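Left gripper dropping frames when the cable swings
Handheld Rigs > Faults and Repairs

knitpicker60
Hello all, and sorry in advance for the length! We've been recording two-handed clothes folding at home for the Nkosi project, a gripper in each hand, mostly sweaters on the bed. Lovely work when it behaves. Since March we've logged 2,168 takes, and last week I sat down with a big mug of tea to check them properly and found 275 with a hole in the left-hand recording. The jaws are shut on the knit, then there's a gap, and then they're suddenly wide open. You can imagine what a robot would learn from that. 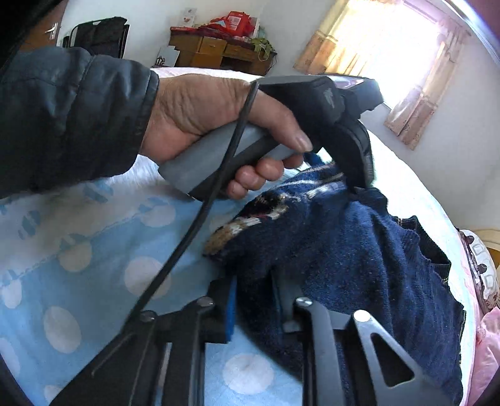
The gaps are never longer than 4 seconds, and nearly all of them come when I reach across to turn a sleeve. I've swapped the batteries and restarted everything, bless it, and I'm stumped.

Rarkby
Cable, I'd bet my lunch on it. A sideways tug on the plug is enough to break contact for a moment. Tape a loose loop near the handle so the plug never feels the pull.

Gelasow_Dan
I'm going to disagree with my friend above (kindly!). I chased cables for weeks on mine and it was heat. Do the gaps turn up early in a session, or only after you've been going a while?

knitpicker60
Good question, Dan, I went back and looked. Both! There's one in the very first minute of a Sunday session, when it was stone cold.

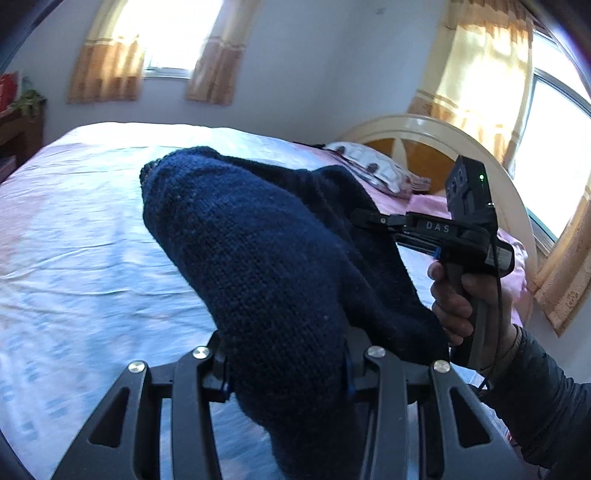 Both grippers on the navy sweater.

Gelasow_Dan
Hmm, that does hurt my theory. I'd still let it rest between batches.

Daithí Ó Riain
Whichever of you is right, please pull those takes out before anybody trains on them. We left a handful in once and our arm at Bomitz would let go of a shirt halfway through a fold, every time, cheerful as you like.

knitpicker60
Pulled, all of them. I taped the loop last night and did 60 takes with no gaps, so Rarkby is ahead for now. I'll try a new cable on Thursday and report back.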